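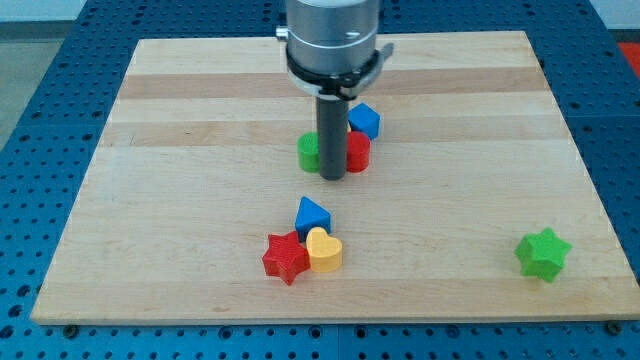 Maple strips, pale and tan, glued into a single board.

The soap that won Wedstead over

Aminu Olaniyan makes shaving soap the slow way, and after a month of lathering up with it I'm a complete convert. His workshop in Wedstead turns out 386 pucks a batch under the Vorkilow name, each one cured for 6 weeks before it gets anywhere near a bathroom shelf.

What a lather! Two swirls of a damp brush and you've got a thick, glossy foam that stays put while you fuss over your jawline. The scent I keep going back to is Gaber, all cedar and cold orange peel — my partner has started borrowing it for her legs, so there goes half my supply.

Olaniyan learned on tallow and switched to shea and coconut when he moved over from Prerkmont. "I ruined 101 pucks getting the colour right," he told me, laughing. "They still shaved beautifully."

He's now working on an unscented version for touchy skin. I tried an early piece at seven in the morning with a fairly tired razor, and there wasn't a nick or a red patch to be found. It should be ready in July.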